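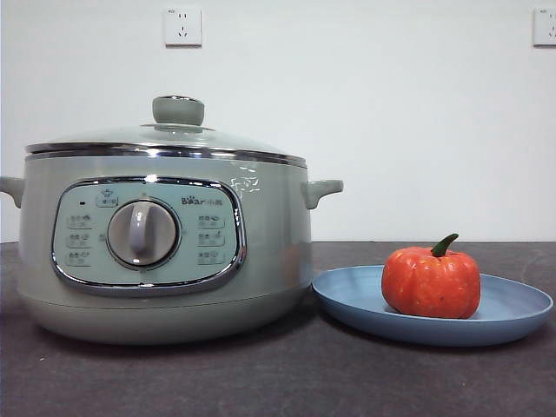

Every July the trade shows bring us another robot that can cook. This year I watched three of them, and the one that drew the biggest crowd was from a firm called Stemano. It lifted a lid, put a vegetable in a pot and put the lid back. People clapped. I have seen a child of four do the same with nobody clapping at all.

I write about kitchen equipment for a living, so I have some sympathy with the engineers. Picking up a pot lid by its knob is hard for a machine. A glass lid with a steel rim throws light all over the place, and cameras hate that. A small pumpkin on a shallow plate is worse in its way, with its ribs and its bent stem, and no two pumpkins are alike. I accept all of it. What I don't accept is the jump from "it picked up the pumpkin" to "it can make the dinner".

Making the dinner starts well before the pot. Somebody has to notice that the onions have gone soft, scrub the carrots, and get the label off the new chopping board. Afterwards there is starch dried on the rim and a tea towel that needs washing. Ask the people on the stand about any of this and you are told it is on the roadmap.

Jidley, to its credit, published some numbers. Its arm was given 200 tries at moving one item of food from a plate to a pan, and the company says it managed nearly 200. Good. But read the small print and the plate was in the same place each time, the lamp was fixed and the lid was already off. In my kitchen the plate is wherever the last person left it, and it is usually under the post.

Then there is the price. Sovotetti wants 2,000 pounds a year to rent its arm, fitting not included. Meanwhile an ordinary electric multi-cooker has a dial on the front. You turn it to the thing you want and go and sit down. That dial took most of the labour out of stewing years ago, and it never needed a software update.

The shop floor is a fairer test, and there I am a bit less gloomy. Nyitrai has arms packing jars on a line near where I live, and by all accounts they do it well – same jar, same box, all night. A factory can be arranged to suit the machine. I don't want my home arranged like that, and I doubt you do.

So I have a modest request for next year's show. Let a visitor set out the worktop, with the lid on, the cooker pushed up against the plate and the vegetable chosen by a stranger. Give the robot 5 minutes and keep the engineers behind the rope. I'll clap if it gets the washing up done as well.

23 September 2019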